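Notebook – Korkidstead water lab, June, 7:40 a.m. start

Second round of creek samples from below the Kaketti prospect. The mine permit comment period is still open and the county wants our background numbers before anyone moves dirt, so this batch is only for baseline: copper, zinc, hardness, pH.

Bottles came in from the Quispe fork overnight. Cooler log was filled out this time. Five bottles from the upper station, all acid-preserved, labels readable. The lower station set had one cap on crooked. I flagged it and ran it last.

Conductivity at the upper station read 81, the lower one 109. Same direction as in the first round. I would like to blame the old road cut between the two, but we have no sample from the road ditch and shouldn't write that down as a cause until we do. Added the ditch to the next field list.

Copper blanks were clean. The first zinc standard drifted high, so I threw out that curve, made fresh standards and started over. Lost most of the morning to it. Second curve is fine and it is the one in the results folder. Please don't use the first one, even for a quick look.

Checked our sheet against the numbers in the company's filing, page 686 of the appendix. Their hardness values for the lower station are higher than ours. They sampled at low flow and we are still in snowmelt, so the two can't be set side by side in the comment letter without saying so. I wrote a sentence for that and left it in the draft.

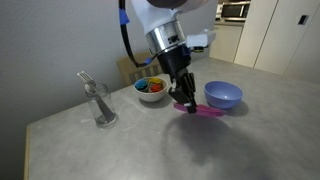
Dagný Sveinbjörnsson read the draft after lunch and said the sentence on flow is too soft. She wants the gauge readings for both dates in a table, and she thinks the Army Corps reviewer will skip anything without one. Fair enough. The Pellivstead gauge record has a gap in spring – need to call and ask if they have it on paper.

Left to do: duplicate on the crooked-cap bottle, more nitric acid, ditch sample.

Recent entries
Quispe fork, first round
Field blank problems and what we changed
Pellivstead gauge: who to call
Draft comment letter, version 2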